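Build the boring robot first

There is a kind of home robot project that gets all the attention, and it usually has legs. I think most people who want to build something in a garage or a shared shop would be better off making an arm that moves small objects from one place to another. It looks dull on video. It also teaches more per hour than anything else I have tried.

I rent bench space in a shared workshop in Todcombe. Over the past few years I have seen a good number of robot builds started there and very few finished. The unfinished ones have a lot in common. The builder spent the money on motion and left the gripping for later. A walking frame called Entili sat on the top shelf from March until its owner took it home for the motors. It could stand up. As far as I know it never did a job.

Sorting is a job. You pick an object up, carry it over the edge of a bin, and let go. Each of those steps can go wrong in ways that are cheap to look at and cheap to fix. If the grip slips, you change the finger or the force. If the object catches on the rim, you raise the path. My own first arm, the Vakska, got 37 out of 80 picks right on its first full run, and I learned more from the misses than from the two months of reading before them.

People argue that sorting is solved, and that factories have done it for decades. Factories do it with parts that are all the same shape and arrive facing the same way. A shop table is a different problem. Foil crinkles and throws back light. Thin film folds under the finger. Clear plastic bins are hard for a camera to find – the walls pick up reflections, and whatever is behind them shows through. None of this is exotic, and most of it costs next to nothing to put on a table.

I would also argue against buying the fanciest hand you can afford. A member here swears by the Berton kit, which has 3 fingers and a price to match. Two fingers will do for flat and boxy things. Spend the difference on better light and a mat that keeps objects from skating away when they are touched.

The last objection is that it isn't fun. I can only say that I have stayed late over a single wrapper that would not come off the mat, and I did not feel I was wasting the evening. The next thing I want to work on is letting go cleanly.
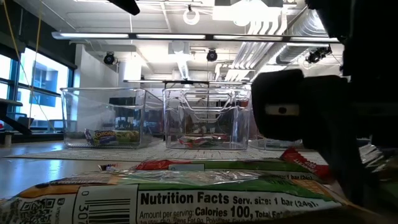
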